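Out to Flandville and back by the canal

February 24, 2022

I've been meaning to write up the Flandville loop since December, when Zamfira Radu and I walked it for the first time. We did it again this week in better weather, so this covers both trips, mostly the second one.

The route starts at the gravel lot on the north side of Ellton. There's parking for a few cars and a signboard with a map that has faded to the point where the trails are hard to tell from the creeks. Bring your own map. I use the county sheet, folded so the loop shows on one side, and keep it in a freezer bag.

From the lot you go through a metal gate and follow the farm lane downhill. The lane is a public right of way even though it doesn't look like one. After the second barn it turns left and becomes a dirt track between hedges. In December this stretch was all standing water and we walked along the bank holding on to branches. This time it was soft but fine in ordinary boots.

At the bottom you cross the creek on a concrete footbridge and start the only real climb of the day. The trail goes up through beech woods in long switchbacks. Zamfira takes the switchbacks and I tend to cut the last one, where there's a worn path straight up, and we get to the top at the same time. There's a bench there. The elevation on the county sheet is 1,811 feet, which sounds like more than it is, as the parking lot is already most of the way up.

The ridge is the best part. It runs west with open fields on one side and woods on the other, and it's wide enough to walk side by side and talk. We met one other walker, Bronisława Śliwiński, who was going the other way with two dogs. She told us the lower trail by Nistor Farm was closed for logging, and that saved us a mile of backtracking. We took the upper trail and came down by the church.

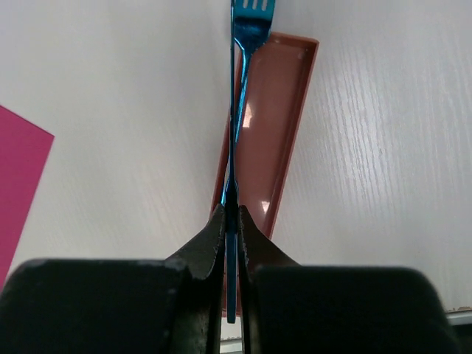
Is there anywhere to eat in Flandville? The Kistside Inn serves lunch until 2, and the gas station across from it has sandwiches and coffee.

We went to the Kistside both times. It's a plain room with a tile floor, so you can keep your boots on. I had the chicken pot pie and Zamfira had soup and half of my fries. Service was slow in December and quick this time. They take cards now, which they didn't before. If you're a bigger group I'd call ahead, since the kitchen is small and the back room gets used for other things.

The way home follows the old canal. You pick it up behind the inn, past the recycling bins, where a short flight of steps goes down to the towpath. It's flat and straight for a long time. Some people would find it dull, but after lunch I like a stretch where I don't have to look at the map. There were ducks, and a heron standing in the shallows that flew off well before we reached it.

Leave the towpath at the brick bridge with the number 35 on it. Don't go on to the next one. We did that in December and ended up on the highway shoulder with trucks going by. At 35, go up the ramp, cross over, and take the stile into the field. The stile has a loose step on the far side. Keep to the left edge of the field and you'll see the Ellton water tower. From there it's just a matter of walking toward it.

The last field was the muddiest part of the day. Cattle had been through the gateway and there was no way around it. I was glad I'd left clean shoes in the car.

It took us 5 hours with lunch, walking at a normal pace and stopping when we felt like it. You could shorten it by coming back along the farm road from the church, but then you'd miss both the canal and the inn.

Dogs would be fine on everything except that last field. There are no bathrooms at the lot. Phone signal is good on the ridge and poor along the canal.

Next time we want to try it in the other direction once the logging is finished and the lower trail is open again. If anyone has been through there lately, leave a comment and let me know what shape it's in.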